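Selling cane to Bando or staying with Brunham next season?
Growers' Board > Sugar Cane > Milling and Marketing

ridgerow_12
Posted 2023-09-16

Our supply agreement with the Brunham mill runs out after this crush and I need to decide whether to sign again or send the cane to Bando. We cut 3,522 tons this year, nearly all of it plant cane and first ratoon. Bando is offering a better base price but the haul is longer, and I would be paying for it. Has anyone here made the switch? 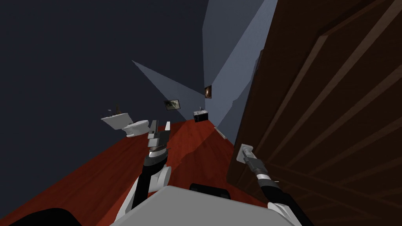
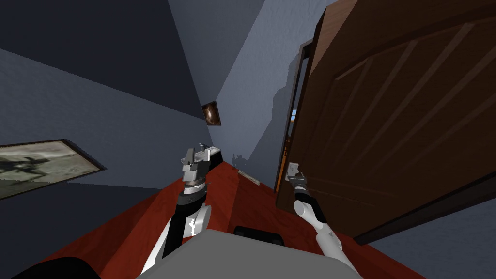
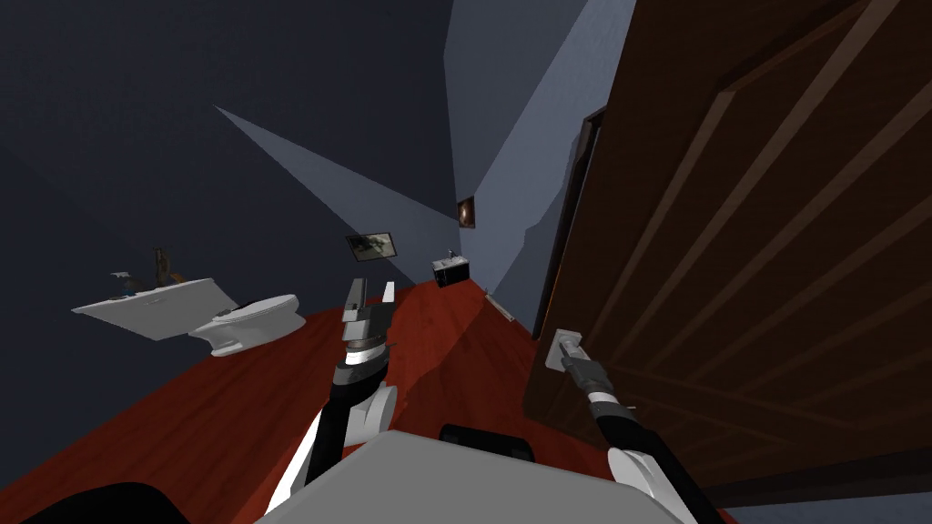

Simulated views, robot arms and a door

Other things that matter to me: how fast they pay, and how long the cane sits in the yard before it gets weighed.

---

lowerblock
We went to Bando two seasons ago. Payment has been on time every month. The yard is slow in July when everyone is delivering, and we had loads wait most of a day. You lose weight and sugar on a wait like that, and the better base price does not cover all of it.

---

trashblanket
I disagree with lowerblock on the waiting. We deliver to Bando too and book the early slots, and our trucks are in and out before breakfast. If you turn up at noon without a slot you will sit there.

---

lowerblock
We booked slots. They ran behind anyway. Maybe it depends which side of the river you come in from.

---

ridgerow_12
I would be coming from the east side, so past the Vukadinović place and over the low bridge. Is the bridge still posted for loaded trucks?

---

trashblanket
Yes, still posted. You would have to go around by the highway, which adds 12 miles each way. Work that out before you look at anything else.

---

stubble_j
Small grower here, 2,000 tons in a good year. I stayed with Brunham. Their price is lower on paper but they test every load and I get the sheet the same evening. With Bando you get an average for the week, or that is how it was when I asked them. If your cane is sweeter than your neighbors' you want it tested by the load.

---

lowerblock
They changed that. It is by the load now, but the sheets come at the end of the week.

---

stubble_j
Good to know. That was my main complaint. I still would not haul the extra miles for it.

---

ridgerow_12
What about Fukora? Their buyer left a card in my mailbox but I can't find anyone who has sold to them.

---

trashblanket
Fukora is a broker. They take your cane and place it with whichever mill has room, and their cut comes out of your check. Read the part about late delivery before you sign anything. My brother-in-law signed for 2 seasons and got out after one.

---

ridgerow_12
Thanks. I'll leave Fukora alone. I am going to ask Brunham if they will move on the haul allowance, and if they won't I'll price the highway route with my trucking guy. Signing deadline is the end of next month.

---

stubble_j
Ask for the allowance in writing. They agreed to mine over the phone and then it was missing from the first statement. Took three calls to get it fixed.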